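Course Handout 5
Teaching by Demonstration: Hand Guiding and Remote Control
Robot Laboratory Practice, Unit 5
Prepared by Leanne Furnival and Farzad Hashemi

Read this handout before the May lab sessions. It assumes you have completed Unit 4 (joint limits, payload settings, tool center point) and have passed the cell safety check.

5.1 Terms

A demonstration is one complete recorded execution of a task, from a defined start pose to a defined end state. An episode is the file that results from it. The two words are often used as if they meant the same thing, but one demonstration may produce an episode that is later rejected, and rejected episodes keep their numbers.

Two methods are used in this course.

Hand guiding (kinesthetic teaching). The operator holds the arm near the wrist and moves it directly. The controller compensates for gravity and yields to the applied force. Joint positions are recorded as they occur.

Remote control (teleoperation). The operator moves a separate input device and the arm follows. Both the commanded pose and the measured pose are recorded. They differ, and the difference is useful – it shows when the arm was pressing against something.

5.2 Choosing a method

Hand guiding suits slow tasks with few direction changes and light contact. It needs no mapping between operator and robot, so a beginner can record a usable path within a few minutes. Its main weakness is that the operator's hands and forearms enter the camera views. A policy trained on such images may learn to depend on them. The usual remedy is to record the path by hand, step out of the cell, and replay it with the cameras running. Replay works only if every object has been returned to its starting pose.

On a large arm, hand guiding is also tiring. Friction in the base joints is noticeable even with gravity compensation active, and small corrections at the wrist tend to overshoot. Shahla Shahbazi's measurements for the Kurus exercise gave a mean overshoot of 5 mm for corrections near the bin wall, compared with less than half that under remote control at reduced scale.

Remote control keeps the operator outside the workspace and records clean images in a single pass. The cost is training time and the loss of direct touch. Without force feedback, contact has to be judged by eye or from the force trace.

5.3 Motion scaling and clutching

Scaling sets the ratio of robot motion to hand motion. At a scale of 1.0 the tool moves as far as the hand. For approach moves use 1.0. For grasping inside the bin use 0.4.

Clutching disconnects the input device while the operator repositions the hand. Clutch in free space only. If the clutch is released while the fingers are in contact with the bin or an object, any offset in hand orientation is applied as torque at the next engagement. Most protective stops recorded last year had this cause.

The Inanora logging software marks each clutch event. Pauses longer than two seconds are trimmed in processing, so do not hurry to close the clutch again.

5.4 Working in a bin

A bin restricts the approach directions available to the gripper. The walls block low-angle grasps, and the body of the arm can hide part of the floor from a camera mounted over or beside it. Note the view before starting: an object that is visible in the start pose may be covered once the arm reaches in. Worn metal also reflects, and so does crumpled foil. Depth readings on either surface should be treated as unreliable.

The hose and cables routed along the arm need separate attention. They are not part of the collision model. A loop that clears the rim in one wrist orientation may catch it in another, so rotate the last joint through its working range by hand before the first episode. Keep wrist rotation within 140 degrees of the neutral pose.
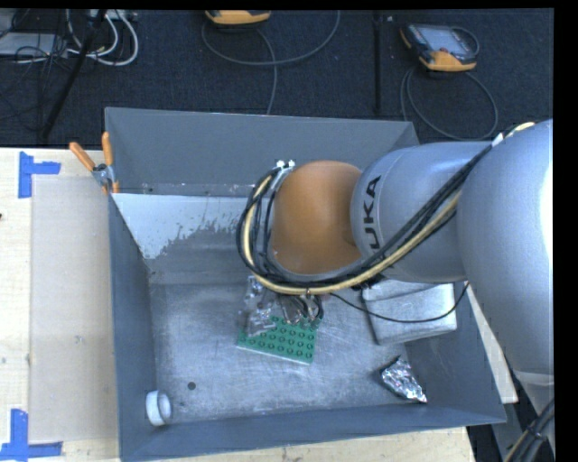

5.5 Procedure for the baseplate task

1. Check that the bin is fixed to the table and does not shift when pushed at the rim.

2. Place the baseplate flat on the bin floor. Its rotation should vary between episodes.

3. Move the arm to the start pose and zero the force sensor.

4. Start logging. Wait for the Inanora status field to read READY.

5. Approach from above at scale 1.0. Stop over the plate, then change to 0.4.

6. Grasp the plate at an edge. If the first attempt fails, continue and try again within the same episode. Recoveries are kept.

7. Lift to 40 mm, hold for one second, and lower.

8. Open the gripper, retract, and stop logging. Label the episode before starting the next.

5.6 Labels

Use one of the following: success, success with recovery, failure, void. Void is reserved for equipment faults and operator interruptions. A dropped plate is a failure – it is valid data and must not be marked void.

The reference set for this task was recorded by Jamshid Ansari and Ka-ming Ho and contains 333 episodes. It is stored on the course server under Pakzad. Look through a selection of the recovery episodes before your session. Ansari's tend to regrasp from the same side, while Ho usually retracts and approaches again from above. Both are acceptable, but each pair should agree on one strategy and keep to it. Mixed strategies in a small set produce a policy that hesitates between them.

5.7 To hand in

Each pair submits its episode files, the label sheet, and a two-page report. The report should include a plot of commanded against measured tool height for one successful episode, with the contact phase marked, and a short comparison of hand-guided and remote-controlled path lengths. State the scale used in every phase.

Questions about logging go to Farzad Hashemi. Questions about cell access go to Leanne Furnival.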